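Imilcombe发布Okby冬季度假别墅项目建造与运营说明

2月18日,Okby讯——度假物业开发与管理企业Imilcombe今日宣布,位于Okby海湾北坡的冬季度假别墅项目完成竣工验收,并进入整栋出租的预订阶段。项目由两栋主体建筑及一处附属管理用房组成,建筑面积合计952平方米,设卧室9间,面向在冬季停留两周以上的家庭及小型团体。结构与机电设计由Bassey承担,土建总承包方为Urley。

选址与地块条件

项目用地由两块相邻的坡地合并而成,原有地界在规划审批阶段注销,合并后按单一地块办理登记。场地自道路一侧向海面倾斜,平均坡度为15%。设计方未采用大面积开挖整平的做法,而是沿等高线设置三级台地:上层布置车行入口、设备间和管理用房,中层为主体居住区,下层为泳池及室外平台。各级台地之间以毛石挡墙分隔,墙后设碎石排水层,雨季坡面径流经暗沟汇入地下蓄水池。

地勘结果显示,表层为薄层风化土,下伏基岩完整性较好。主体建筑采用独立基础与地梁组合,基础直接落于基岩;泳池一侧因临近坡缘,另行增设抗滑锚杆。锚杆的拉拔试验由独立检测单位完成,试验记录已随竣工资料一并归档。

结构与围护

两栋主体建筑均为钢筋混凝土框架,屋面为四坡形式,檐口出挑较短,以降低强风条件下的上掀力。屋架与圈梁之间采用热浸镀锌连接件逐榀固定。所有外门窗按当地抗风要求选型,面海一侧另配可拆卸式防风挡板,挡板按洞口编号存放于设备间,两名工作人员可在半日内完成全部安装。

外墙为双层砌块,中间留设空气层,外饰浅色矿物涂层。客房朝向以东南为主,利用信风形成穿堂通风;西侧开窗面积受到控制,并以固定百叶遮阳。空调系统按房间独立控制,与门窗磁感开关联动,外门开启超过设定时间后自动停机。

供水与供电

项目用水以雨水收集为主,市政供水为补充。屋面雨水经初期弃流和沉砂处理后进入蓄水池,再经过滤与紫外消毒供应室内。厨房饮用水点另设一级终端过滤,滤芯更换周期写入运维手册。泳池采用盐氯发生系统,补水计量与生活用水分开,便于查找渗漏。

屋顶光伏组件安装于设备间及管理用房上方,所发电力优先供应水泵、冷藏设备和公共照明。备用柴油发电机置于隔声箱体内,切换由自动转换开关完成。蓄电池组的容量按夜间基本负荷配置,空调负荷不在其供电范围之内。
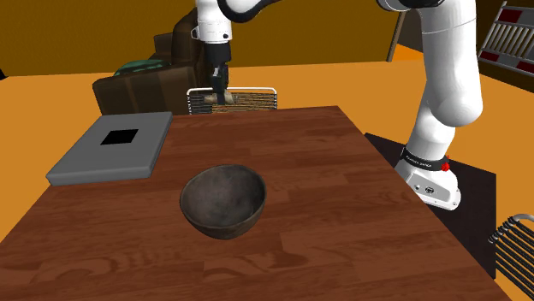
室内装修以耐盐雾、易维护和可更换为基本原则,家具及固定构件的采购清单由Imilcombe与Bassey共同审定。木制品须经含水率检测后方可入场,入场后在室内静置,待尺寸稳定再行安装。餐厅与起居空间的长桌选用红褐色调的木板桌面,与文中配图的长方形木桌相近,木纹和节疤予以保留,不作遮盖性涂装;桌面器物从简,以深色碗和灰色方形平板一类色调沉稳的单件为主,便于清点和补换。布艺面料全部可拆洗,备用套件按房间编号存放。五金件限用不锈钢或实心黄铜,电镀件不予采用。

地面材料依区域区分。室内居住空间铺设浅色石材,接缝宽度统一;浴室及泳池周边采用防滑等级更高的同系列产品,两者交接处以金属收边条过渡。厨房台面为致密石材,后挡板与台面之间留有弹性胶缝,以吸收温度变形。

房型与使用安排

北栋设卧室5间,南栋设卧室4间,每间均配独立浴室及面海露台。两栋建筑各有完整厨房、洗衣间和起居空间,可单独出租,亦可合并使用。位于中层台地的一间卧室按无障碍标准设计,自停车位至房间、餐厅及泳池平台均有坡道连接,坡道中段设休息平台。

出租以周为单位。冬季旺季的最短租期为两周,其他时段为6晚。租金包含水电、网络、泳池维护、每周两次的客房清洁及一次床品更换;餐饮、机场接送和船只租用由承租方另行选择,费用单独列示。旺季预订须缴纳定金,余款于入住前结清,取消条款按预订时公布的版本执行。

项目每年11月进行集中检修,期间不接待住客。检修内容包括屋面连接件检查、防风挡板试装、蓄水池清洗、消防设备检测以及发电机带载试验。检修完成后,由Imilcombe向已确认预订的承租方发送设备状态通知。

运营管理

日常运营由Imilcombe设于Okby的管理团队负责,管理用房在出租期间全天有人值守。住客报修通过房间内电话或在线表单提交,涉及供水、供电和门锁的事项列为优先级别。设备运行数据按日汇总,蓄水池液位、发电机燃油存量和泳池水质设有报警阈值,超限后通知值班人员。

项目所在海湾的沙滩为公共区域,住客可经下层台地的步道前往。步道采用架空木栈形式,避开沿岸植被的根系范围;夜间照明为低位遮光灯具,灯光不朝向海面。坡地绿化以本地耐旱品种为主,灌溉使用处理后的生活废水,输水管线以颜色区别于饮用水管线。

预订与资料索取

两栋别墅的平面图、设备清单、租金表及合同范本可向Imilcombe预订部门索取。旅行代理机构如需安排实地查看,应提前提交书面申请,并注明拟查看的建筑及人数。查看安排以不影响在住客人为前提。

关于Imilcombe

Imilcombe从事度假物业的开发、租赁与委托管理,业务涵盖前期选址、建造管理、室内配置及长期运维。Okby冬季度假别墅为其自持物业,不对外分割出售。

媒体联络:Imilcombe对外事务部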